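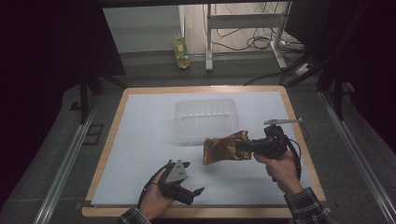 Setting Up Show Alerts on the Durrani App

Use this section to follow a reality series and get notices when new episodes, cast updates or reunion specials are added. You need a Durrani account and app version 2 or later.

1. Open the app and sign in.
2. Tap Shows, then type the name of the series in the search box. For example, type Watville to find every season of Watville Weddings.
3. Tap Follow. A check mark shows next to the title.
4. Tap the bell and choose the alerts you want: New Episodes, Cast News or Specials.
5. Tap Save.

Note: You can follow up to 20 shows on a free account. To add another, go to My Shows and remove one first.

Hiding Spoilers

1. Go to Settings, then Spoilers.
2. Turn on Hide Results. Breakups, engagements and eliminations are left out of alert text until you mark the episode as watched.
3. Set your time zone. Viewers in the West should check this after a trip, as the app does not change it for you.

Caution: Hide Results does not cover fan comments. Stay out of the Drerkdale Dating and Garnamum House boards on the night of a finale.

Saving Cast Stories

Tap the star on any story to keep it. The list holds 2,000 stories, and the oldest ones drop off when it is full. Saved stories open without a connection only if you have turned on Download in Settings.

If Alerts Do Not Arrive

Check that notices are allowed in your phone's own settings. Sign out, wait 2 minutes and sign in again. Alerts for shows between seasons are sent once a week.

Last updated Monday, January 29, 2018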